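Notebook, sim cell, July
Entry by Pejman Esfahani, cc Yi-an Han

Purpose: decide what goes into the Mernau handling rules before we freeze them. Working from the wrist views, Plustivard scene set, stick and mug props.

Setup as left by Yi-an. Force cap 20 N in the config, log buffer 3000 lines. Cap stays where it is until the review.

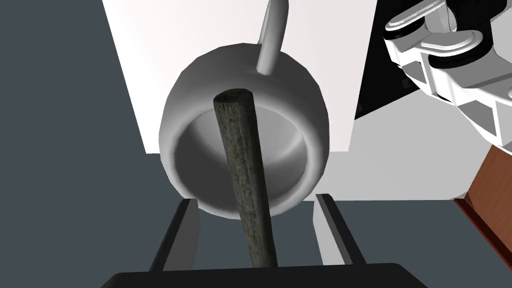 Rule 1. Approach with fingers open
Fingers stay open until the target is between them. No closing on the move. With the mug directly behind the stick, the planner has to treat both as obstacles up to the moment of the close command. Kang draft says "nearby objects", too vague. Proposed wording: any object inside the closing volume or behind it along the approach axis.

Rule 2. Long objects
Stick held upright, most of its length above the fingertips. Rule needs a limit on free length over the pads. The Inby template has none – it was written for boxes.

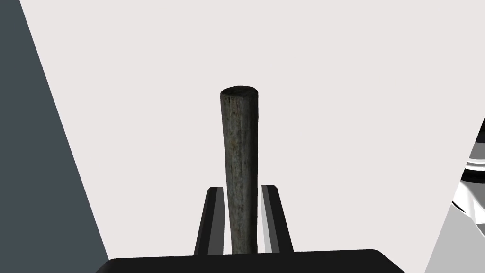 Mernau cell notes, p. 20

Open question on rule 2: free length in mm, or as a ratio to pad height? Yi-an wants the ratio. I would take mm with a default of about 400 and let each cell override it. Either one is checkable from the log.

Rule 3. Wall items
Framed pictures count as fixtures. No contact, no grasp targets, collision meshes on. Applies to the Earth picture and the medieval one equally. Open gripper width goes into the clearance check, closed width does not.

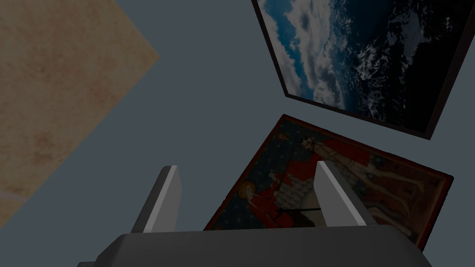

Clearance value still missing. Yi-an to pull it from the Inby template and check the units. Rule 3 stays marked as draft until then.

To do: rewrite rule 1, send rule 2 to Kang with both options, rerun with meshes on.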